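Working alongside the machines: a conversation with Yvette Perron

The returns hall at Tumside handles what customers send back to Flasix: gifts, household goods, toys, parts of sets and a good deal that fits no category at all. Until last year every parcel was opened, emptied and sorted by hand. Two robot cells, supplied by Fehr, now take a share of that work, and a further programme is under way in which staff teach the machines how to pick up objects that they still handle badly. Yvette Perron has managed the hall throughout. She spoke to us in July, in the small office above the loading bays.

Ms Perron began by correcting a figure. It had been reported that the hall processed 2000 parcels on every shift. "That was our busiest night," she said. "An ordinary shift is well under that, and the cells deal with the plain part of it. Boxed goods, books, anything with flat sides. The mixed cartons still go to people."

Mixed cartons are the subject of the teaching programme. Members of staff work with hand-held grippers, closing them on one object after another, and the recorded movements are used to train the cells. Oddur Sveinbjörnsson, who had spent eight years on the sorting line, was among the first to transfer. He described the change as slower than he had expected.

"On the line you don't think about your hands," he said. "With the gripper you have two fingers and you have to decide where they go. A stem is thin, a bag gives way, a ball rolls. I had to learn to do badly something I did well, and then get better at it again." 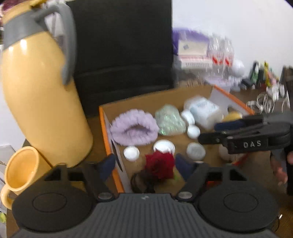

Asked whether staff had been uneasy about training equipment that might one day replace them, Ms Perron did not dispute the point. The question was raised at the first briefing and has been raised at most meetings afterwards. The company gave a written undertaking that no permanent post in the hall would be removed during the two years of the programme. What follows that period has not been agreed.

Hanna Pasichnyk, the staff representative, regards the undertaking as useful but limited. "Two years is a short time if you have a mortgage," she said. "We asked for the teaching work to be graded and paid as skilled work, and we got that. We also asked who owns the recordings of our movements. We are still waiting for a full answer."

She added that the physical side of the job had improved. Lifting has fallen, and those who teach may change task every hour. Against that, some colleagues find the work solitary. The old line had places for people to stand opposite one another and talk; the teaching tables were first set up facing the wall. They were turned round after a request from the evening shift.

Ms Perron was asked what she would do differently. She said that the rota should have been settled before the equipment arrived, and that supervisors needed more training than they received. Several had found themselves answering technical questions with a manual of 200 pages and no one to telephone after six in the evening. Fehr has now extended its support hours.

The next stage concerns soft goods, which the cells often drop or fold badly. Mr Sveinbjörnsson expects to be occupied with them until the winter. He has been offered a post training new teachers at a second site and has asked for time to consider it.

"My knees would like me to say yes," he said. "But I know everybody here."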